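Notes from the lab: what 200 extra demos bought us

Hi all – it's my turn to write the research bit, and I've been putting it off because I wanted to have an actual number to give you. I have one now, so get comfortable.

If you read the November issue you'll remember that we were stuck. We had been collecting demonstrations with the hand-held gripper (you squeeze, you pick the thing up, you put the thing down, the fisheye camera on top records the whole business) and training a policy on them, and the policy was fine in the Rikdale room and pretty hopeless anywhere else. Move it down the hall and it would reach for a cup like somebody looking for their glasses in the dark. We had 544 demonstrations at that point, nearly all of them recorded by me and Suha Daher at the same two tables, and I was quite sure the answer was more of the same. Suha was quite sure it wasn't. I'll save you the suspense and say Suha won that one.

Her idea was to stop adding demos in the room we already had and take the gripper out to places we hadn't been. So we set ourselves a budget: 200 new demos recorded at the old tables, and 200 recorded all over the place, in kitchens, corridors, the Rernham building, my own garage (sorry to my family, who had to step over me for a whole evening). Then we trained one policy on the old data plus the first batch, and another on the old data plus the second. Same network, same settings, same training time, same arm at the end of it. The only thing that changed was where we were standing when we squeezed the trigger!

The first policy barely moved. It got a little smoother on the Rikdale tables, which were never the problem, and in a new room it still wandered off to the side and closed on air. The second one did the cup task in a room it had never been in on its second try, and then kept doing it. I made a noise I'm not proud of. We ran the whole comparison again with fresh random seeds, because I didn't trust it, and got the same ordering. The gap was a bit smaller the second time, and I'll put both sets of results on the shared drive so you can see for yourselves.

Two things I'd do differently. First, I'd write down the room with every recording. We had to go back through the videos and sort them by eye, and after a while every countertop looks like every other countertop. Second, I'd fast-forward through each session on the day it's recorded. We lost most of a morning's work at Rernham to a calibration run that hadn't saved, and we only found out when the processing script, Tesa, threw out every clip one after another. Tesa is very polite about it, which makes it worse.

People have asked whether the quick recordings are as good as the slow careful ones. We looked at this a little. Suha works much faster than I do, and when we trained on only her clips or only mine (same number of each), hers did slightly better. My guess is that I hesitate before I grab things and the robot learns to hesitate too. It's a small test and I wouldn't hang anything on it yet, but I've been practicing going in without stopping to think.
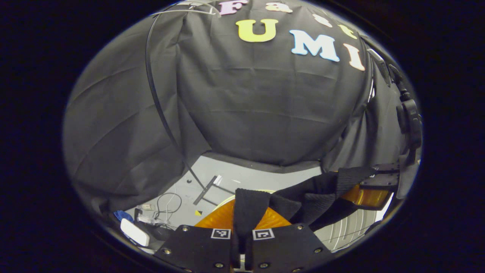
Vol. 9, No. 2

Foam letters on black cloth, with the UMI gripper's own black fingers in front and the two square markers at the base of them. Those markers are how we work out how far open the fingers are at any moment, so if you borrow the gripper, please keep tape and sleeves off them. A covered marker means a gap in the width reading, and Tesa will drop the clip if the gap is long.

Next up is the folding task, which I'm nervous about. Cloth never lands the same way twice, and I don't know if the trick with the rooms will carry over or if we'll need a lot more variety in the cloth itself. Saliba has offered us space for it, and we'd like as many different pairs of hands as we can get. You don't need any experience, and a session takes less time than lunch. Drop me or Suha a note if you'd like a turn.

Sent out 4/15/20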